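Gasser Bead and Cord – Frequently Asked Questions
Last updated 5/27/22

Ordering

Do you sell finished bracelets?
No. Gasser supplies beads, cord, elastic, clasps and findings to people who make their own. The finished pieces on this site were made from stock materials to show how they look in use, and they are not for sale.

What is the smallest quantity I can order?
Round beads are sold by the strand. Cord is sold by the spool or by the yard, with a minimum of 2 yards per color. Clasps, crimps and jump rings are sold in bags, and the bag count is given on each product page.

Are the bead counts per strand exact?
No. Strands are strung to length, and the count depends on bead diameter and on how evenly the lot was drilled. If a design needs an exact number of beads, order one strand more than the calculation calls for.

Can I get beads from the same lot as an earlier order?
Sometimes. Put the lot code from the old bag label in the order notes. If the lot is gone, we will write before shipping a substitute. Dyed stones vary the most between lots. Glass varies the least.

Sizing

How do I measure a wrist for a beaded bracelet?
Wrap a strip of paper around the wrist just above the wrist bone, mark the overlap, and lay the strip flat against a ruler. This is the bare wrist size. Add half an inch for a snug fit and three quarters of an inch for a loose one.

Why does my bracelet come out too small when the string was the right length?
The inside circumference of a beaded bracelet is shorter than the length of the strung beads, and the difference grows with bead diameter. For 4 mm beads it can be ignored. For 10 mm beads and larger, add the allowance from the table in the Nesar cord guide, which is packed with every spool.

What about stacking several bracelets?
Size the one worn closest to the hand first. Bracelets worn further up the arm may need to be slightly longer. Large beads next to a thin string bracelet will tend to ride over it, so put a braided or flat piece between them if this is a problem.

Cord and elastic

What is the difference between Nesar and Vavomel cord?
Nesar is a twisted polyester cord with a wax finish. It knots tightly, holds a braid well and can be sealed with heat. Vavomel is a clear elastic made for stretch bracelets. It cannot be heat sealed and should not be used with metal crimps, which cut into it.

Which thickness should I use?
Use the thickest cord that will pass through the bead hole the number of times your design requires. Most round stone beads up to 8 mm are drilled at 1 mm or a little less. Black onyx and hematite are often drilled narrower than glass of the same size. Test one bead before cutting the cord.

Do I need to pre-stretch elastic?
Yes. Cut the piece, hold both ends and pull firmly several times, then let it rest before stringing. Elastic that has not been stretched will loosen in the first days of wear and show gaps between the beads.

Which knot do you recommend?
For Vavomel, a surgeon's knot with one small drop of flexible glue, pulled inside the nearest bead once the glue has set. For Nesar, a square knot or a sliding knot, trimmed and sealed. Do not use instant glue on elastic. It makes the elastic brittle next to the knot, and that is where it will break.

Can I combine beads and braid in one bracelet?
Yes. Braid the cord first, finish it with a wrap or an end cap, and attach the beaded part to the finished end. Stringing beads first and braiding the remainder usually leaves uneven tension at the join. 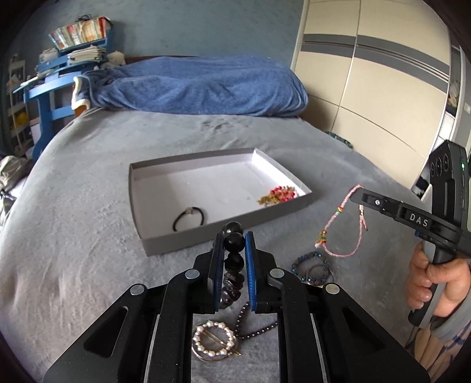
Large round black beads with twisted dark cord, and a pink braided string bracelet with small colored beads.

How long should the cord be for a three-strand braid?
Cut each strand to one and a half times the finished length, plus six inches for tying off. For a four-strand round braid, use twice the finished length plus the same six inches. Tight braiders should add a little more.

Can small beads be added to a string bracelet after it is braided?
Not cleanly. Seed beads should be threaded on one strand as the braid is worked. Beads sewn on afterward with thread will hold for a while, but the thread wears through sooner than the cord does.

Care

Can I wear a beaded bracelet in water?
Glass and most hard stone will tolerate water. Cord and elastic tolerate it less well, and hematite may dull or spot. Chlorinated water shortens the life of elastic considerably. Take bracelets off before swimming.

How do I clean imitation pearls?
Wipe them with a soft, slightly damp cloth and let them dry flat. Do not soak them or use alcohol, vinegar or jewelry dip. The coating is thin – once it peels around the hole it cannot be repaired. The same applies to pearl-trimmed hair clips, where hair spray is the usual cause of a yellow film.

How often should a bracelet be restrung?
Stretch bracelets worn every day should be restrung once a year. Knotted cord lasts longer. Restring at once if you see fraying, a whitened section of elastic, or cord between beads that used to touch.

Magnetic hematite is sticking to my clasp. Is this normal?
Yes. Magnetic hematite is a manufactured material and will pull toward any steel part. Use brass or sterling findings, or choose the non-magnetic version, listed separately. Keep the magnetic type away from pacemakers and other medical devices.

Shipping and returns

Where do orders ship from?
Everything ships from our warehouse in Gallel. Orders received before noon leave the same business day, except during the stock count in March, when there is a delay of two business days.

Can I return opened strands?
Unopened strands and full spools can be returned within 30 days. Cut cord cannot be returned. Opened strands are accepted only if the beads are defective, meaning cracked, undrilled or clearly off size. Send a photo with a ruler next to the beads and include the lot code.

Do you have a printed catalog?
Yes. The current one has 145 pages and covers beads and findings only. Cord colors are on a separate card with 13 sample lengths of Nesar. Either can be added to any order at no charge.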